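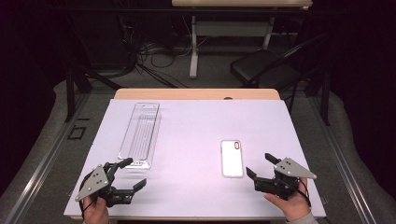
Question posée par Yi-chun Poon · mai · 3 réponses
Rechercher dans l'aide
Lecture : 1 min

Bonjour à tous ! On adore nos pinces tenues en main, mais la droite lâche les téléphones : 113 essais perdus. Le signal de fermeture décroche d'un coup. Une idée ?

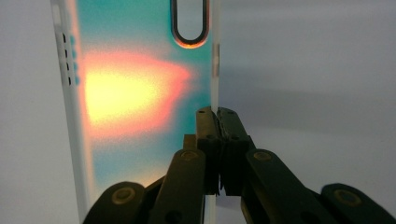 La gauche, elle, n'a jamais bronché, même firmware !

Kevin Heffernan
Regarde le câble au poignet. Chez nous, connecteur fendu, réglé en 3 minutes, un bonheur !

Brendan Ó Néill
Pareil ici.

Aidan Rafferty
Câble d'abord, puis recalibre l'ouverture à vide.
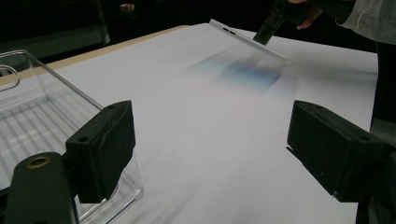
Téléphone tenu par la pince, près du bac transparent.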